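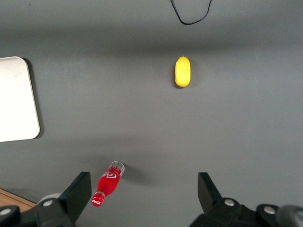

Figure 1. Yellow fruit on a gray surface, with a black cable.

3.2 Landladies, lodgers and the paper they left behind

The lodging house was everywhere in Sellavville between the wars and almost nowhere in the archive. Mill records from Guvov list hands by name, wage and shed, then an address, and the address is often the only trace of where a single worker slept and ate. We started there. Cross-checking the wage books against the rate books gave us 189 houses with at least one paying lodger in the sample years. An undercount, certainly. Women who took in a niece's friend for a few months did not call it lodging and the rate collector did not ask.

Three kinds of source, then. First the rate books, dull but complete except for the two wards lost to flooding. Second, the letters. The Bateo papers hold 661 letters to and from lodgers, mostly short, mostly about money, kept by a family that ran four adjoining houses on the canal side. Third, the account notebooks. There are 13 of them, all from one landlady, whose first name we have and whose surname changes twice through marriage (we call her by the first of the three throughout, see the note on names in Section 2).

A word on the letters. They are not a fair sample of anything. Lodgers who paid on time and left quietly did not write. What survives is arrears, lost trunks, requests for a reference, one long quarrel over a bicycle. Kulkarni's earlier reading took the quarrels as evidence of a hard, commercial relation between landlady and lodger. Qudah, working from the notebooks, saw something closer to kin. We think both readings depend heavily on which box was opened first. The same house can be found charging a weaver for a broken basin in one month and sitting up with him through pneumonia the next, and the nursing is in the accounts as well, as coal.

Coal is in fact the best guide we have. It was charged separately from board in nearly all the houses, by the scuttle, and landladies wrote it down when they wrote down nothing else. Extra scuttles with no charge against them usually mean illness. Sometimes a birth. On two occasions a wake. Qudah's coding of these uncharged entries is used here with small changes: we drop the December entries, where free coal looks like a holiday custom and tells us little about care.

Rent itself moved slowly. Board moved more. When Guvov went to short time the notebooks show board cut back before rent was touched – meat three days instead of five, no second cup – and restored in the same order. Landladies seem to have treated the rent as fixed by the street and the table as their own to manage. There is no sign of a formal agreement between houses. But the figures in neighboring houses change within a week or so of each other, and the letters mention visits, so talk over the back wall will have done the work.

Respectability next. The local paper, the Aoun, ran lodging notices on its back page, and the wording is narrow. Quiet house. Chapel family. No shift men, or else shift men only, which was its own kind of promise as it meant the beds were not shared across shifts with day workers. Bed sharing was common all the same. The Guvov wage books put night and day hands at the same address far more often than chance would allow, including at houses advertising single rooms. Inspectors knew. Their reports use the phrase "adequate for the class of occupant" so often that it stops meaning anyhting.

Mixed houses were rarer, and the notices never mention them. Women lodgers were placed with widows wherever possible and paid less for board, on the stated ground that they ate less and helped with the washing. The helping was real labor. In the one notebook where hours can be recovered, a winder named only as M. did most of the Monday wash for four years and was still charged full rent. When she left to be married the landlady entered a gift of sheets, priced, in the same colunm as soap.

The wider setting is dealt with in Section 4. Enough to say here that a town with 3,000 mill hands and almost no company housing could not have run without these women, and that the mill's directors hardly refer to them. One line in the minutes for April, the year of the new spinning shed: lodgings "to be found locally." No budget. Nothing further until the autumn, when the complaints about crowding begin and the clerk is asked to make a list, which is missing.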